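Home | Reviews | Arms | Grippers | Controllers | Contact
September, by the Getville bench desk
Last updated: September, 4:10 p.m.

Pimix two-finger gripper on cloth

The Pimix came to our Getville bench as a matched pair, one per arm. We ran 106 folding trials on a single green cloth, with the Welov controller driving both sides.

Fingertips

The pads are black with squared ends. On a flat white table they have to come in low to pick up an edge. Approach angle mattered more than closing force. At steep angles the pads slid over the fabric.
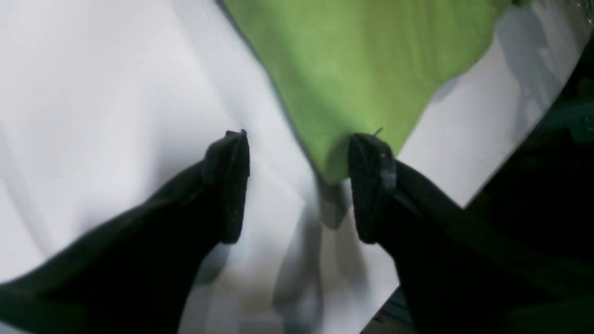

Two-arm handling

Holding the cloth from both ends is the harder test. Each side has to keep its grip while the other moves, and any mismatch in timing shows up as a drag across the table. The Welov kept the arms in step on all but 12 trials.
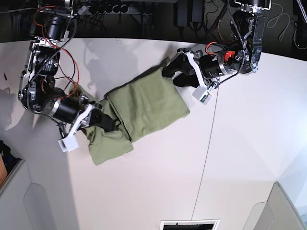
Those 12 were all early ones, run on default gains. After we lowered the closing speed the fault did not come back. The setting is four menus deep and the manual skips it.

Starting from a heap is slower. The planner needs a fold it can reach from above, and it often hovers before choosing one. The white plastic bracket carries a small circuit board close to the fingers, so clearance over a tall pile is limited.

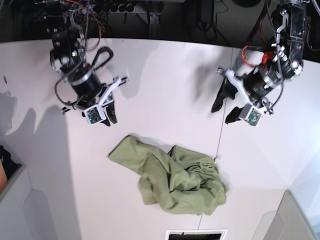 We would move the board higher. The Baranauskienė gripper we tested in spring puts its electronics behind the wrist and reaches into a pile more easily, but its jaws open less and it costs $600 more per pair.

Wrist camera

The wrist view covers both fingertips and the fabric between them, enough to judge a pinch. Focus is fixed, and soft toward the sides.
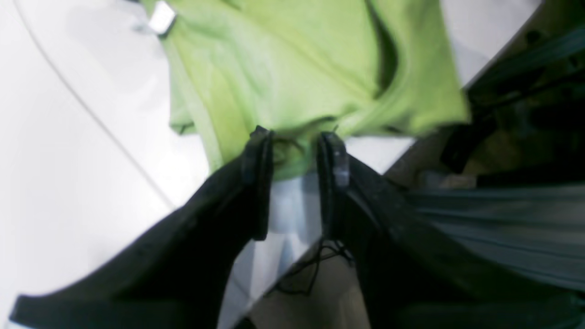 Can the pads be replaced without recalibrating?
Only if the new pads are the same thickness. Otherwise run the closing routine again, which takes 4 minutes per arm.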